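Meslow Neighborhood Kitchen
Progress report to the Moynihan Fund
3 January 2018

Dear friends at the Fund,

Happy New Year to all of you, and thank you again for being so patient with us over the holidays, when the office phone mostly rang and rang. We promised you a report at the halfway mark and we are a little past it now, but there is a good deal to tell.

The evening cooking classes are the part we are proudest of. We began with one group on the Meslow side of the river and we now run 3 — two in Meslow and one over in Renska, in the old school lunchroom, where the stoves are ancient but the windows are wonderful. People come in tired from work and go home with supper in a covered dish, and quite a few of them have started swapping recipes in the hallway afterward, so that locking up takes much longer than it used to. The bean soup has been made so often that we had to ask the Renska group to please choose something else for a week or two (they chose a different bean soup).

The bulk buying club has been slower going. We had hoped to be placing orders every other week by now, and we are still at one a month. Vutum, our dry goods supplier, raised its minimum order in the fall, and for a while we couldn't meet it without buying more rice than anyone had shelves for. We have since agreed to share deliveries with the food pantry across the street, and the last two went smoothly.

On the money side, we have spent a little less than planned. The $2,000 set aside for the second refrigerator is still untouched, as the wiring at Renska needs looking at first, and the landlord has asked for a second opinion on it.

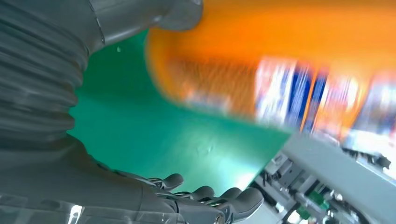
We would like your blessing to carry that amount over into the spring, and we can send a revised budget page if that would help.

One thing we got wrong was the start time. Six o'clock looked fine on paper, but the Renska bus gets in at ten past, and for weeks people were slipping in after the onions were already chopped. We have moved everything to half past six, and we should have asked sooner.

In February we plan to open a Saturday morning class for parents and children, with 5 families signed up already and room for more. Do come and visit if you are out our way. There is always an extra plate.

With warm thanks,
The coordinator, Meslow Neighborhood Kitchen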